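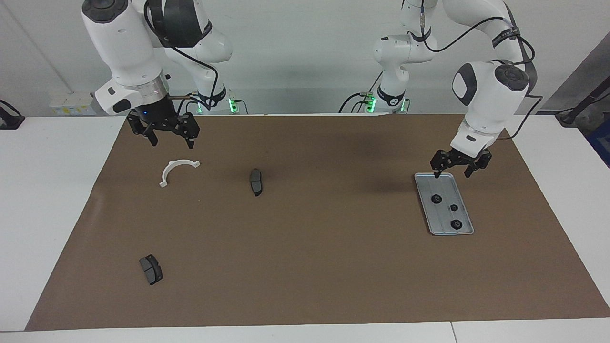 Slide 1 - Brown work surface on a white table

Notes for the talk, I-hsuan Kwan, Tuesday, December 10, 2019
Subject: Light and surface colour for people who sort seed by hand

Good afternoon, and thank you to Grisdale for the invitation. Please speak slowly here. Wait for the door to close.

Start with the question from the Culau seed room: why do people make more mistakes after lunch? When I first visited, everyone gave the same answer, that people are sleepy. I believed it also. Then I sat down and sorted beans myself for one afternoon, and my eyes were tired long before the rest of me.

Slide 2 - The old room at Culau
White tables, white walls, lamps directly over the heads. Pale beans on a white table are difficult to see at the edges. The sorters had started to bring their own tea towels from home to put under the beans. I should have paid attention to the tea towels earlier. Say this, people usually laugh.

Slide 3 - What we changed
In November we covered half of the places with a mid-brown surface and left the other half white. We did not change the lamps in that first week. Each person worked on both kinds of place, with the same bean, Himent, from the same harvest.
We checked 824 trays again after sorting. In 62 of them we found at least one damaged bean which should have been taken out. Most of these trays came from the white places. Do not give a percentage here, the two halves did not have exactly equal numbers of trays and I do not want to make the result look better than it is.

Slide 4 - Not for every seed
Brown is good for pale beans. For dark lentils it is poor, and for poppy seed it is very bad. At Ho they keep a grey surface and a cream one, and change between them. If somebody asks about green: we have tried it only for one morning, so I have no opinion.

Slide 5 - Lamps
Move the lamp to the side, opposite to the writing hand. A shiny surface gives a bright spot which follows the eye. Matt is better - if you are not sure, put a torch on it and look from the chair, with your head where the sorter's head will be.

Slide 6 - Breaks
The Culau sorters now stop for a short time after every 20 trays. This was their own suggestion. They look out of the window, at something far away.

Questions. The cost will come first: the complete change at Culau was 240 pounds, without the lamps. Leave slide 3 on the screen during the questions, and remember to repeat each question for the people at the back.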